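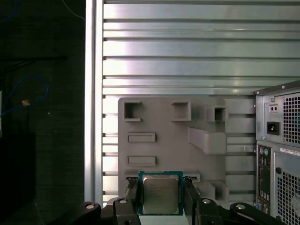
Thermal paste is the gray goop that goes between a computer's processor and its cooler, and I love it more than I probably should! Both metal surfaces look flat, but they're full of tiny scratches and dips. Air gets stuck in there, and air is lousy at moving heat, so the paste fills the gaps.

Most pastes are a silicone or oil base with a fine powder mixed in (zinc oxide in the cheap ones, aluminum or silver in the fancier ones). Some people use liquid metal instead, but keep it far away from aluminum coolers, it eats right into them.

How much to use? I go with a blob the size of a pea in the middle and let the cooler squish it out. My friend Remo Testa swears by an X shape, and on his machine we got 70 degrees Celsius under load either way. Old paste comes off with rubbing alcohol and a coffee filter.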